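**Brekar Doppelarm-Greifsatz, Nachrüstseite: Kabelführung Handgelenk**

Stand Mo. 12. Oktober. Gilt für alle Sätze mit aussenliegendem Kabel. Bitte lesen, bevor wieder eingeschaltet wird.

**Was los war**

Linker Arm bei Korker: Achse 5 mitten im Abräumprogramm stehengeblieben, Meldung "Encoder verloren". Greifer ging auf statt zu halten. Ein Glas auf den Boden, sonst kein Schaden, keiner verletzt. Neustart half 2 Mal, dann nicht mehr. Ursache: Kabelschlaufe am Handgelenk zu lang, scheuert beim Zurückdrehen am Gelenkgehäuse, Mantel durch. Gleiches Bild später bei Gaete, dort zum Glück nur Warnung.

Betroffen nach jetzigem Stand: Arme mit mehr als 3,000 Zyklen (Zähler im Servicemenü, Anzeige mit Komma, ist kein Dezimalwert!). Darunter bisher nichts gemeldet.

**Aufbau Tischarbeit, zwei Arme**

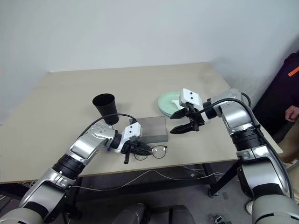
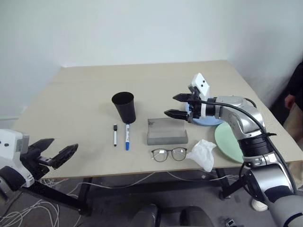
*Text und Technik: Rosemarie Rieger, Service Brekar*

Beide Greifer stehen offen über dem Tisch, Brille, Becher, Teller, Papiertuch als Greifgut. Genau bei solchen flachen Sachen fährt das Handgelenk weit runter und die Schlaufe arbeitet am meisten. Brille ist der schlimmste Fall, Teller gehen noch.

**Nachrüstsatz Jellar KF-19**

- Kabelclip mit Gummieinlage, 3 Stück pro Arm
- Scheuerschutz, geschlitzt, Kabel muss nicht abgesteckt werden
- Kabelbinder mit Klett (bitte keine normalen, die schneiden ein)
- Ersatzkabel Encoder, nur auf Anfrage, Lieferung vorraussichtlich ab November

Einbau dauert etwa 19 Minuten pro Arm, wenn man es schon mal gemacht hat. Beim ersten Mal länger.

**Reihenfolge**

1. Not-Halt, Hauptschalter aus, Netzstecker ziehen. Arm vorher abstützen, sackt sonst ab.
2. Kabel auf ganzer Länge abtasten. Kerbe oder blanke Stelle: nicht flicken, Arm bleibt aus.
3. Scheuerschutz drüber, Clips setzen, ersten direkt hinter dem Handgelenk.
4. Schlaufe so kurz, dass sie bei voller Drehung gerade nicht spannt.
5. Von Hand durchbewegen, erst dann Strom, langsame Fahrt.

Beim Testlauf Abstand halten, auch neben der Tischecke. Reichweite der Arme geht über die Platte raus, wird gern unterschätzt.

**Software**

Update 2 setzt das Verhalten bei Encoderfehler um: Greifer hält, Arm stoppt. Ersetzt den Clip-Satz nicht, bitte beides. Wer nur das Update einspielt, hat weiter ein kaputtes Kabel, merkts blos später.

**Bestellen**

Über den Servicezugang, Seriennummer beider Arme angeben. Für Korker und Gaete sind die Sätze schon raus. Defekte Kabel bitte einschicken und nicht wegwerfen, wir brauchen die Scheuerstelle.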